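Cube adapters, again

Pluseck wants you to believe your desk needs colored plug cubes. The pitch is that you'll find the right outlet faster if it's yellow. Maybe. I've lived with a plain white strip since November and never once lost the lamp. Matěj Sýkora, who wrote in to defend them, owns 8 and says the colors keep his chargers straight. Fine, but a cube on top of a strip can also crowd the outlet next door, and a strip of masking tape does the labeling for free.

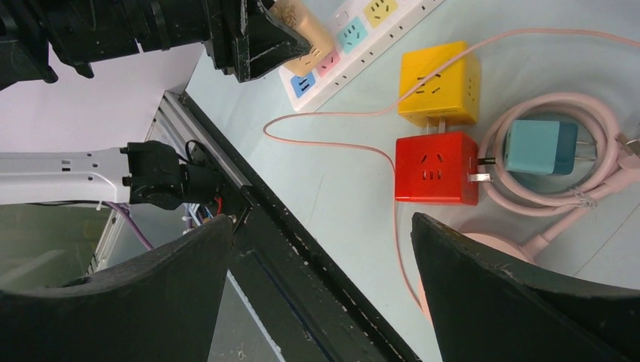 Yellow, red and teal cubes, with a pink cable coiled beside the power strip.

I'd buy one for travel and skip the set.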